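Tudodholm Sidewalk Bond
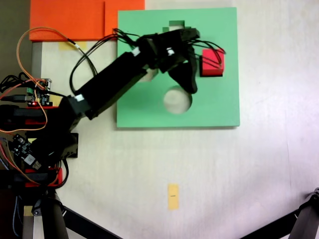
This page was last edited in November, at 9:42 p.m.

The Tudodholm sidewalk bond is a ballot question that keeps coming back in the town of Tudodholm, and I've been writing this entry for our local encyclopedia on and off since the first time it lost. I try to stick to what's in the town records, but I went to most of the meetings, so you're getting a bit of me in it too (sorry, editors!).

The question asks voters to let the town borrow money for sidewalks along Jelley Road, from the old rail crossing down to the elementary school. Anyone who has pushed a stroller along Jelley Road knows why it came up. There's a painted white line, a ditch, and then somebody's hedge. Chanida Noiphan, who was on the town council then, wrote the first version over a winter and got it onto the ballot with 499 signatures, which she carried into the clerk's office in a cake box.

The first vote failed by 2 votes. There was a recount, and it came out exactly the same! People still argue about it at the diner. The north side of town voted heavily against it, mostly over the special charge for homes facing the road, which would have been $200 a year per household. Charoen Wongsuwan led that side and his argument was pretty simple: folks on Jelley Road would be paying for a sidewalk the whole town walks on. I voted yes, but I thought he had a point.

The second version dropped the charge and spread the cost over everyone's property tax. It also added a crosswalk at Ruangrit Park and took out the streetlights, and I'm still a little sore about the streetlights. Pin-yu Tseng, the town engineer, redrew the route so it switches to the east side of the road before the bridge, where there's more room. That version passed.

Work on the lower stretch was done by Skekusov, a paving company from the next county over. The upper stretch was held up by a drainage easement and then by the ditch itself, which belongs partly to the state. Mayor Duangjai Khunthong has said the rest will need a new question on the ballot, and that's the one people mean now when they say "the sidewalk bond," so watch out for that when you read older newspaper stories.

Name: the ballots call it Question B. The first one was Question D, and a few of the yard signs for that one are still up near the rail crossing.

See also: Jelley Road; Ruangrit Park; Tudodholm Town Council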